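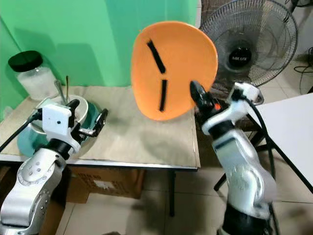

Pernen Lotska

Dec 22, 2023 | by Pernen Lotska
Filed under: News, Indie, PC, Crowdfunding

I had pretty much given up on Boltuvberg. If you don't remember it (and I wouldn't blame you), it's the mountain railway game where you run a tiny snowed-in line, haul mail and cheese between villages, and slowly figure out why one of the stations isn't on any of the maps. It had a demo a couple of years back that I played through three times in one weekend, and then the updates got shorter and shorter until they stopped.

Well, guess what showed up in my inbox this morning! Studio Kubiak has posted a long update for backers, and the game is coming to early access on PC in March. There's no exact day yet, but there is a store page, and you can wishlist it right now. I did that before I'd even finished reading.

The early access version will have 2 of the planned regions, the full day and night cycle, and the story up to the end of the second chapter. Kubiak says that comes out to 30 deliveries if you do all the side jobs, plus a free-roam mode where you can just putter up and down the line and ignore everybody. I know which one I'm going to spend my time in. The snowplow is in too, and it now has its own upgrade tree, so those of you who kept yelling about the snowplow on the forum can take a bow.

What's not in there yet: co-op. That was the big stretch goal, and it has been pushed to "after launch," with no promises on when. I'm a little bummed, I'll admit. My brother and I had plans for that one. The update says the netcode had to be thrown out and started over when they switched engines, and that they'd rather ship the solo game first than hold everything up again. Fair enough, but I do wish they'd told us in the summer when people were asking.

Now for the part backers will care about. All 715 people who pledged at the Stationmaster tier or higher get their early access keys a week ahead of everyone else, and the keys go out by email, so check that the address on your pledge is still good. Physical rewards (the paper timetable, the enamel pin, the cloth map) won't ship until the full release. If you moved since the campaign, there's a form linked at the bottom of the update.

Price hasn't been announced. Kubiak only says it'll go up when the game leaves early access, and that there won't be a discount in the first month.

There's a new trailer as well, a bit under two minutes long, and the music is lovely. Same accordion theme from the demo, only slower and with a choir behind it. The train still squeaks on the tight curves, too! I was worried they'd clean that up.

I'll have hands-on impressions as soon as my key lands. Until then I'm going back to replay the demo, which still works fine if you kept it installed.

Contact | © 2023 | Back to top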